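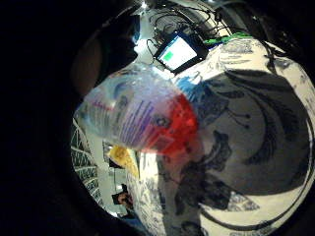
4. Nettoyage et entretien du vase Menar

Vous avez déballé le vase, choisi sa place, puis changé d'avis (voir section 3). Il reste à le garder propre, tâche plus simple que de mettre tout le foyer d'accord sur l'endroit où le poser.

4.1 Avant de commencer

Débarrassez le plan de travail. Les câbles, les petits écrans et tout ce qui craint l'eau iront très bien dans une autre pièce. Prévoyez :
- un récipient gradué en plastique transparent ;
- du nettoyant Mavora pour céramique émaillée ;
- deux chiffons doux, dont un que vous acceptez de perdre.

Attention : retirez bagues et bracelets. L'émail blanc garde la mémoire des alliances plus longtemps que certains couples.

4.2 Lavage de l'extérieur

1. Posez le vase sur une serviette pliée. Tenez-le à deux mains par la panse, jamais par le col.
2. Versez 1 000 ml d'eau tiède dans le récipient et ajoutez 2 ml de nettoyant. Lisez la graduation à hauteur d'œil. Doubler la dose ne double pas la propreté, nous avons essayé.
3. Passez le chiffon humide de haut en bas en suivant les feuilles et les rinceaux du décor. Les grands aplats sombres cachent bien la poussière ; les parties blanches, entre les traits fins, n'ont pas cette délicatesse.
4. Rincez au chiffon propre et essuyez sans attendre.

Remarque : le motif passe par endroits du gris foncé au bleu vif. Il ne s'agit pas d'une tache. Le service après-vente Getberg remercie d'avance les clients qui cesseront de frotter.

4.3 Lavage de l'intérieur

1. Remplissez le vase au tiers avec le même mélange.
2. Laissez agir environ 53 minutes. Une heure convient aussi, une semaine non.
3. Videz en inclinant doucement au-dessus de l'évier. La brosse longue Fu (vendue séparément, comme tout ce qui est utile) atteint le fond.
4. Laissez sécher à l'air libre, col dégagé.

Attention : pas de lave-vaisselle, même s'il « rentre presque ».

4.4 Rangement

Videz le vase avant les départs de juillet. Pour le stockage, reprenez les cales d'origine. Si vous les avez jetées, reportez-vous à la section 1, où nous vous demandions de les conserver.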